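The Zarnovel two-finger gripper kit came to our bench at Clilcombe with a sticker that says "gentle by default." I have now owned it for 58 days and would like a word with the sticker.

I bought it to replace our old Hadby grippers, which were loud and ugly and let go when told. The job is a dull one: pick up toy food, put it in a basket, move the basket, do it again. Setup took one evening, the manual is fine, and the fingers went on without cursing. Both arms passed the self-test on the first try.

Our test table has the usual stuff on it: a wicker basket, a dish rack with two plates standing in it, a stack of three bowls and one more plate lying flat. None of it is heavy and none of it is precious, apart from the basket, which I had grown to like.

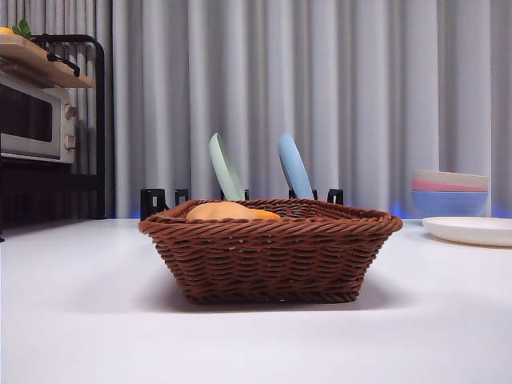 ## The fault

Sometimes the gripper closes on something, gets the command to open, reports that it has opened, and stays shut. The log is very cheerful about it. Position says open, force says zero, and the fingers have hold of your property.

I logged 61 runs over two weekends and got the stuck grip in 8 of them. Solid food is where it behaves best. The toy corn gives the fingers something firm to meet, and most of my clean releases came from corn and its neighbors.

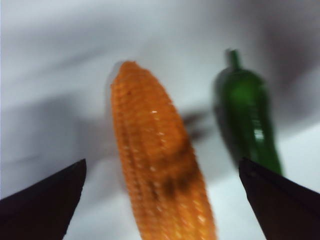

McPhee thinks I'm being unfair, and wrote to say that every gripper in this price range sticks now and then, that the Hadby ones did it too when the grease got old, and that a power cycle clears it in 35 seconds.

All true, except that I never saw a Hadby stick and lie about it. A power cycle is also a poor plan when the arm is holding something over your hand, and that's where the annoyance turns into a safety matter. You see "open" on the screen, you reach in, and the arm starts its next move with the thing still in its grip. I got a scraped knuckle and a short lecture at home.

Spacing the food out on the table didn't change the numbers. Neither did slower moves, a lower grip force or the firmware update, whose notes promised "improved release confidence." The confidence was never the problem.
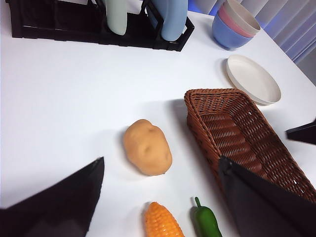 Does the emergency stop free the fingers?

It cuts power to the arm and leaves the grip exactly as it was. To get the fingers apart you need the hand release, a small screw on the side of the housing, and the driver for it isn't in the box. Tape one to the stand before your first run.

## Baskets, and other soft things

Anything that gives a little makes it worse. My best guess is that the fingers keep squeezing after contact, the load drifts past what the sensor expects, and the software shrugs and writes down a zero. A woven rim is close to ideal for this. 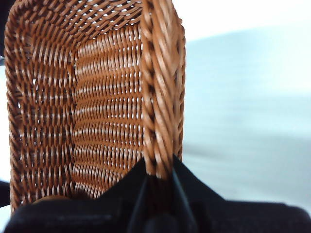
Five of my stuck grips were on the rim, and the other three were on a folded dish towel that I have since retired. Support agreed it was "a known behavior" and said a fix is planned for December. They didn't say which one.

## Would I buy it again?

For hard objects behind a guard, maybe. The motion is smooth, it's quiet enough to talk over, and the mounting plate is the best I've used. For anything soft, or any bench where people put their hands in, wait for the fix and let somebody else try it first.

Two stars out of five. One is for the mounting plate.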